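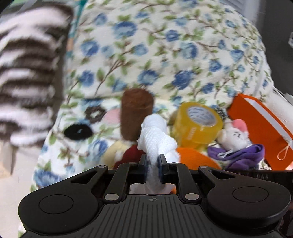 Tips for sorting and boxing small goods when grippers do part of the job

The sorting room at Hellura changed over in July. Before that, all the mixed small stuff (hair ties, cloths, tape, soft toys, odd bits of fabric) was picked by hand from start to finish. Now a share of the picking is done with grippers, and the people who used to pick spend more of their shift setting out, checking and boxing. These are the habits that have held up. Most of them work just as well on a kitchen table or a garage bench.

Spread things out before you start. A gripper does poorly with a heap, and so do tired hands. Leave a finger's width between items where you can. Bands, cords and loops are the worst for dragging their neighbors along, so straighten them or fold them over once.

Bunch thin cloth. A cloth lying flat gives two fingertips very little to close on. Pinch it up in the middle so it stands a bit, then take it from the side. The same goes for tea towels and dust cloths.

Lay a cloth under the work. Small things roll less on fabric than on a bare top, and you can lift the corners at the end to gather whatever is left. A pattern is fine for people. If your system has trouble picking items out against a print, go to a plain sheet.

Stand tape rolls on end, away from soft goods. Fluff gets on the sticky edge and the roll is never right again.

Use an open box with a firm rim. Turn it so a corner faces away from you and there is more length to reach into. Put limp and crumpled things in last.

Wipe the fingertips at every break. Lint builds up on the pads and the grip gets weak long before anyone notices. A damp rag is enough. Keep cleaner off the pivots.

Change places. Holding a gripper is lighter work than bending over a bin, but it is the same wrist all day. At Hellura people swap every 86 minutes, an odd number that came from dividing up the shift, and it stuck. The room handles around 3,000 pieces a shift. Sore backs are down. Sore thumbs are up a little, so the swap matters.

Write down what gets dropped. Keep the list on paper by the bench, with the item and what went wrong. After three shifts you will see the same few names on it, and those go back to hand picking.

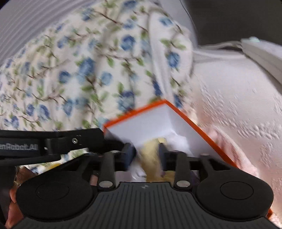 Phyllis Greenwood wrote in that the swapping is the part she would fight to keep. When her line at Aguiar went over to grippers, the pickers were told they would be checkers, and checking all day turned out duller than picking had been. They asked for turns at both and got them. She also keeps one bin of awkward pieces for hand work only, and says new people learn the stock faster from that bin than from anything on the wall.

A hand bin needs its own label and its own spot, or it fills up with things that belong elsewhere. Empty it before the shift ends. Hang the drop list above it, with a pencil on a string.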